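Why Sweaters Stretch

Knit cloth is made of yarn bent into loops. Each loop hooks through the one before it. When you pull, the loops change shape, and when you let go they spring back.

The edges get ribs, which are thin raised lines of knitting. Ribs stretch the most, so they hug your wrists or waist.

Turn a knit top partly inside out and look for the seam. It is a row of small stitched loops joining two edges.
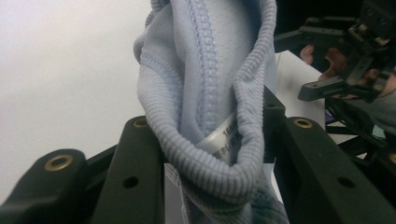
The care label is often sewn into a seam too. Read it before you wash the sweater.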